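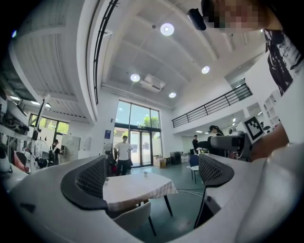 Goods bound for the border get inspected at our depot first, because the customs officers on the far side enjoy their work more than we would like. What follows is the April pre-crossing checklist for the Moschos transit depot, with comments left in for the benefit of whoever inherits it. Paperwork gets sorted on any flat surface going, and a table with a white checked cloth hanging over the front is as good as a steel counter, provided the cloth doesn't swallow the carbon copies. Cloths were last lifted and shaken in April. One transit bond was recovered.

Inspected by: Santino Jara
Countersigned by: Trudy Cartwright
Consignment: mixed, Plostari to Wilex, 96 cartons

1. Certificate of origin present and signed
Pass. Signed twice, in two colors of ink. Wilex has refused blue before and black before, so the shipper is covering the field.

2. Carton count matches packing list
Pass on the second try. First count came out 11 short. They were behind the door.

3. Tariff codes agree on invoice and declaration
Fail. The invoice says kitchen goods. The declaration says machinery parts. The cartons contain hand-cranked coffee mills, and I can see both sides of the argument, but the duty rates are a long way apart. Sent back to Vistell for one answer. – S.J.

4. Seals intact, numbers recorded
Pass. One number was written down with a 7 that could be a 1. Rewritten in block figures. Please everybody cross your sevens.

5. Truck: tires, lights, brakes
Pass with comment. Left rear marker light works when the door is slammed. Driver says he always slams the door. Bulb holder to be replaced anyway before departure.

6. Load secured, straps in date
Pass. Two straps were retired for fraying and have been cut in half so they stop coming back.

7. Fire extinguisher in cab
Pass. In date, bracket tight. It was under a coat. Coat moved.

8. Driver's transit permit
Pass. Valid for one more trip, so the renewal needs to go in now. The permit office takes about 5 working days, and its idea of a working day is its own business.

9. Weighbridge slip
Not done. Bridge closed for calibration until 2 p.m. The regional agreement says one weighing is good on both sides of the border. Bring the slip and expect to be weighed again.

10. Walkways and loading bay clear
Pass. Pallet jack parked across the exit at the start, gone by the end. I didn't see who moved it, but thank you.

Result: HOLD. Items 3 and 9 open.

Comment from T. Cartwright: Agree with the hold. Item 5, I want the new bulb holder fitted and the old one on my desk. Item 3, if Vistell comes back with a third description, call me before you type anything.

Recheck after the weighbridge opens. Keep the yellow copy.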